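Last updated: Friday, 8:40 p.m.
Filed under: Diary / The toy shelves

Friday

Back to the bricks. I had meant to do the puzzles this week, but two families asked for the orange set on Tuesday and I had to tell them it wasn't ready, so the puzzles can wait until I've got something to hand over.

Got in a little after nine. It was cold enough in the back that I kept my coat on until the heater caught up. Made coffee, read the messages, moved the Flerklow boxes off the long table and onto the floor by the door. They have been "going out tomorrow" for two weeks. Two are puzzles with pieces missing and one is the marble run that leaks marbles at the second bend. I am not fixing the marble run again.

The Bettencourt donation came in three sacks and I had been putting it off. Whoever packed it mixed the big preschool bricks with everything else: train track, doll shoes, half a tea set, a great many crayons with no paper on them. By Thursday night I had the colors apart. Yellow and green were easy. Red and orange took longer than they should have, under the old ceiling light. Some of the reds have faded and some of the oranges look red until you put them next to a real red one. I did the last of them by the window.

Orange went into a blue bin so I could see what I had.

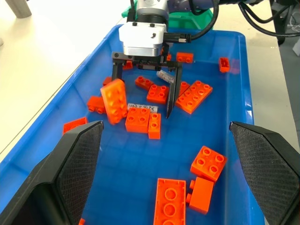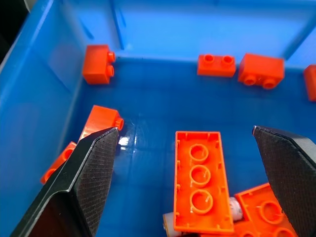 Odile Farrant
Shelf keeper, Fusero Toy Library

Mostly it's small ones. The big ones always go first, kids grab them for roofs and roads and they end up under a couch somewhere. There is still a 2x4 lying upside down in the second picture with its tubes showing, and I was glad to see one that size. Two-stud bricks we have plenty of. They are useful for filling in a wall but you can't do much if that's all that comes in the bag.

The whitish round pieces next to that 2x4 are not bricks. I think at least one of them is a wheel or part of an axle. I put them in the jar with the other odd parts. The jar is getting full and I should go through it, but the last time I did that I threw out a hinge and needed it three days later.

A small price label was lying in with the bricks as well, with numbers and a euro sign on it. It is behind the upright ones in the first picture. It didn't match anything we have listed, so I can't say which sack it belonged with. Put it in the trash.

Washed them before lunch. I use warm water and dish soap in the sink and an old toothbrush for the undersides. The undersides are where the crumbs go. Rinsed twice, then laid them out on a towel with the hollow side down so they could drain. Some of them still had water in them at three o'clock and I shook those out and turned them over. I should buy a second towel, or a rack.

Lunch was soup from yesterday. Ate it standing up.

In the afternoon I did the list. Our brick count before Bettencourt was 1000 exactly, which I remember because I stopped at that number on purpose in April and felt good about it. With the 86 big bricks worth keeping out of the three sacks, we are at 1086. A few had tooth marks and I kept those. Cracked ones I didn't keep, they pinch. The shelf will take 2000 if I ever get the deeper baskets, but the deeper baskets cost more than I want to spend before summer.

Then I had to decide whether orange should go out as its own set or be spread through the mixed bags. I went back and forth. A mixed bag is better for playing, I think. But the two families asked for orange, and one of the kids apparently won't build with anything else. So orange goes out alone for now, in the drawstring bag, with a new card on it. If it comes back short I'll fold it into the mixed ones.

The Mamevar catalog program would not take "orange, large" as a category. It wanted a number. I gave it a number and wrote the words on the card by hand.

Swept, took out the trash, left the bin upside down on the draining board. Locked up at ten after five.

To do next week – puzzles, towel, Flerklow boxes, jar.

3 comments

pinecone_mama
We are one of the orange families! Can we pick it up Monday or is it better to wait until it's on the website?

Odile
Monday is fine. It's on the lower shelf by the desk.

R.T.
For drying, try a salad spinner. We do ours that way at the playgroup, a few at a time. It's loud but they come out nearly dry. Also if the hinge you needed was the small gray kind I have a bag of them.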